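Courses > Business > Intro to Cost Accounting > Handouts > Packaging costs

Notes for the session on packaging costs, Jun 22, 2023

Okay, so last time we got through direct materials and direct labor, and a few of you wanted to know where packaging goes. Good question, and the textbook kind of rushes past it! The short version is that it depends on when the packaging gets used and what it does for the product. I'll go slower than the book does.

Start with a made-up bottler, Grellia, that sells a fruit drink. The drink can't be sold without a bottle, so the bottle is part of making the product. We call that primary packaging and we treat it as a direct material. It goes into work in process, then finished goods, and it only reaches cost of goods sold when the drink is sold. Same for the label on the bottle.

Now take the big box Grellia uses to ship an order to a store. The drink was already finished and sitting in the warehouse. The box is there to get it out the door, so I put it in selling and distribution expense, in the period we ship. It never touches inventory cost. (People lose points on this one every year, please write it down.)

The middle case is the annoying one. Say Hapeta makes table lamps, and each lamp goes into a gift box with an insert to hold it, right at the end of the line. Is that production or selling? I ask whether the lamp is considered finished before it goes in the box. If the customer picks it up off the shelf in that box, then for this course it's a product cost. If the lamp is stored bare and only boxed up when an order comes in, it's a selling cost.

Let's do the numbers for Hapeta. In January they finish 233 lamps and box all of them at the end of the line. The insert costs $2 and the gift box costs $5, so packaging adds $7 a lamp.

233 x $7 = $1,631 into product cost

They sell all but 11 of the lamps. So 222 x $7 = $1,554 goes to cost of goods sold, and the other $77 stays on the balance sheet in finished goods. If you had expensed the whole $1,631 in January, your profit would be too low by $77. That's small here, but picture a company that builds up a huge stock before the holidays — then it really matters.

The entry when the packaging leaves the storeroom:

Dr Work in process 1,631
Cr Raw materials 1,631

Kerubo Ogola asked me after class about returnable containers, like the crates Trulora sends out and gets back. Those get used over and over, so you don't charge the full cost to the first batch. Set them up as an asset and spread the cost over the trips or the years you expect to get out of them. If the customer pays a deposit, the deposit is a liability until the crate comes back. Don't book it as revenue! Rozália Koubek had a nice way of keeping this straight in her homework, which was to draw two columns, one for "our crate" and one for "their money." I'm stealing that.

One more thing, on waste. Some packaging gets crushed or misprinted in any normal month. Normal spoilage stays in the cost of the good units. Abnormal spoilage (a flood, say, or a whole run with the wrong labels) goes to a loss account for the period. We'll do a problem on this with Handevetti next time, so bring a calculator.

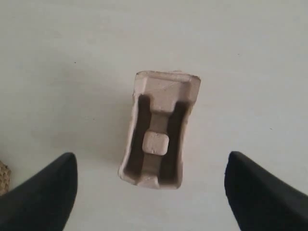
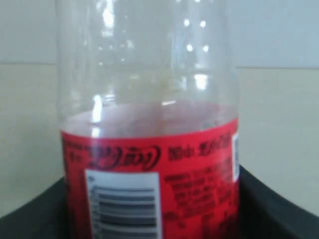 Molded insert in the first one, plastic bottle with a red label in the second.
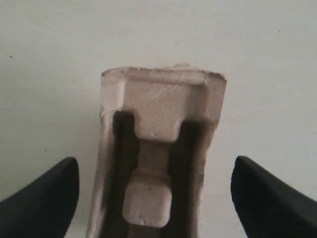

What if a company can't tell whether a box is a product cost or a selling cost?

Pick the treatment that fits how the box is used most of the time, write down the policy, and stick with it from one period to the next. If the amount is tiny compared to everything else, most accountants will just expense it and move on, and I'll accept that on the test as long as you say the amount is immaterial.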